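Filed under: Members' List > House & Guest Matters > Replies

From: Wyn Gape
To: Rernness house-swap list
Date: 30/12/2022
Re: The guest binder, again

Elin Parri wrote:

> Hi all,
>
> We have our first swap coming up in January, a couple from Bristton
> who want ten nights. I've started on the guest binder and I'm at
> 3,000 words and haven't left the kitchen yet. My sister says it reads
> like the terms of a loan. Does anyone have a binder they're happy
> with? How long is it? And what do you do about the heating, which in
> our house takes a certain amount of faith?
>
> Also, do people really strip the beds when they go, or do I have to
> ask?
>
> Thanks,
> Elin

Elin,

Welcome to the hobby. I've been swapping our place for long enough to have written four binders, each one shorter than the last, and I have opinions.

The first one ran to 1,765 words. I know the figure because I was proud of it and told people. It had a table of contents. It had a section called "A Few Words on the Stairs." Our guests stayed two weeks, left us a nice bottle and a thank-you card, and phoned three times to ask where the fuse box was, which was on the first page, under a heading, in bold. So that's what 1,765 words gets you.

The trouble is that you write a binder sitting in your own house, where everything you know feels like news. You start with the trash schedule and before long you're telling the story of the Llewellyn stove and the winter it wouldn't light. Your guests will read the thing once, standing up, with their coats on and one of them already looking for the bathroom. Write for those people.

My present binder is 115 words and fits on a card on the fridge. Wi-Fi, trash, fuse box, water shutoff, heating, the neighbor's number, and one line about the back door, which has to be lifted before it will lock. Everything else is on little labels stuck to the thing itself. The label on the shower says "left is hot, wait a minute." Before the label we had a paragraph.

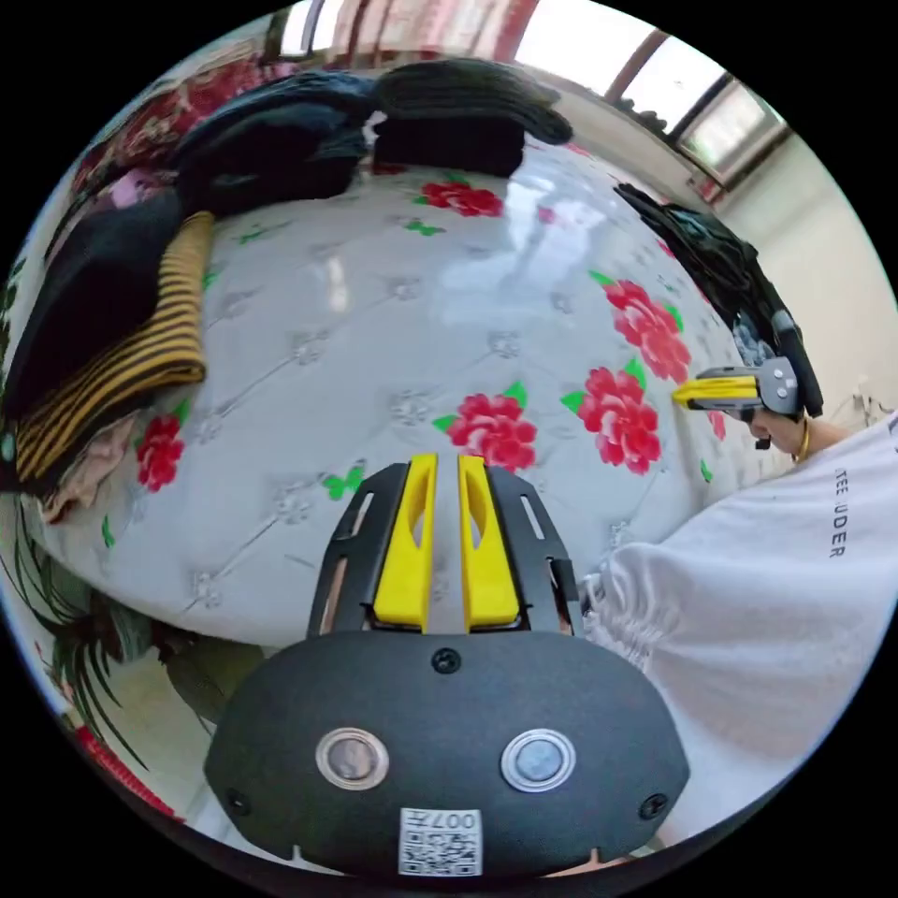 Now, the heating. Yours can't be worse than ours, which runs on a Clitonus controller with a dial that goes from 1 to 6 and an inner dial that goes from 6 to 1. I once tried to explain the two dials in writing and ended up with a page that Myfanwy Prydderch, who used to write exam papers, handed back to me with "why?" in the margin. What I do now is set it before we leave and write on the card: "Please turn the outer dial only." People are good about it. Give a guest one knob and they'll be happy. Give them a system and they'll go and buy a space heater, and you'll find it in the closet in spring.

If you have a thermostat that can be locked, don't lock it. We stayed in a house once where the thing was behind a small plastic cage, and I thought about that cage all week. I don't remember the view at all, and I gather it was the reason for going.

On bedding, since you asked. Opinion on this list is split down the middle and has been since before I joined, so expect mail. Some people hold that guests should strip the beds, wash everything, dry it and put it back. Others hold that guests should strip the beds and leave the heap by the washer. And then there's Emlyn Watkins, who thinks you should bring your own sheets both ways, and who has been saying so in every thread for years, including the one on parking.

I'm a heap man. If you ask guests to do the full laundry, they have to get up at five on the last morning, and they'll dry your good wool blanket on high because they're tired and it was in the pile. Ask for the heap. Say so on the card in one line. And yes, you do have to ask, because half the world thinks stripping a bed is good manners and the other half thinks it's rude, like stacking your plates in a restaurant.

The one thing I'd spend money on is a second full set for every bed. Put away anything you would mind losing. I don't mean that guests are careless, just that they don't know which quilt came from your grandmother and which came from the sale table, and from what I've seen people will always pick the grandmother one for a picnic.
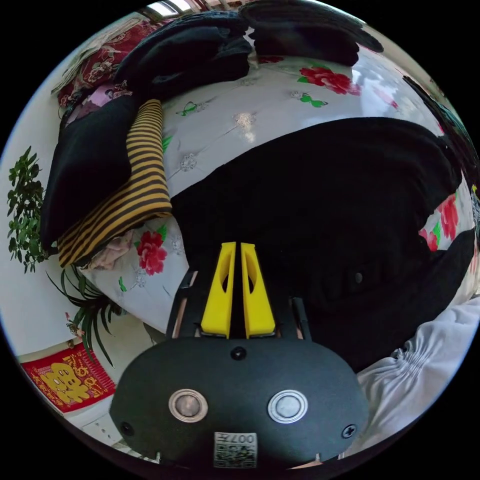
Siwan Kemeys brought up closets the last time this went around, and she was right, so I'll pass it on as if it were mine. Clear one closet all the way and half of another. Don't clear "some space." We once unpacked into eleven inches of rail between a wedding dress and a wetsuit, and it gave the whole stay a strange mood. Lock the rest of your things in one room, tell people which room, and they'll stop wondering about it by the second day.

You'll also want a word with the neighbors. Ours on the left has been briefed so often that he now greets our guests by name and tells them about the back door himself, at length, and often before they've tried it. I've thought about dropping the card and just leaving them with him.

Money. You said nothing about it, but you will. The club suggests a deposit. We have never taken one. In all these years our losses come to a teapot lid and a rake, and I'm not completely sure about the rake. Our gains include a much better can opener than the one we owned, which somebody left behind and won't admit to. If your insurance company asks, tell them about the swap in plain terms and get the answer in writing. Mine took a month and then said yes in one word.

As for your 3,000, here's how I'd cut it:

1. Take out anything that begins with "We usually." They aren't you, and they will put the forks wherever they like.

2. Take out all recommendations for restaurants except two. Five is homework. One of mine closed years ago and stayed in the binder through three sets of guests, all of whom went looking for it.

3. Walk through the bedrooms with the draft in your hand. If a line is about something in the room, move it to a label in the room. If you can't think where the label would go, the line can probably go too.
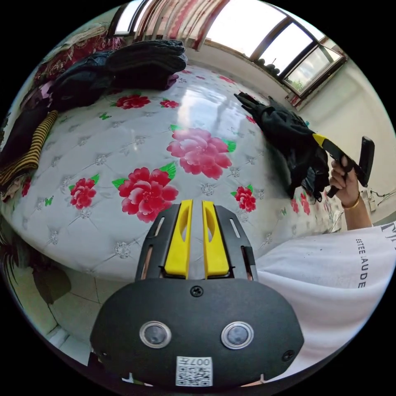

4. Get somebody who doesn't live there to turn off the water using only what you've written. I did this with Myfanwy. We learned a lot about my handwriting.

5. Stop when you're under 1,000. Then wait a week and go for 200. You won't miss any of it, though you'll think you do.

I can send you a copy of the card if you want it, but it's mostly about our back door.

Good luck with the Bristton people. Put milk in the fridge for them. It does more than the binder.

Wyn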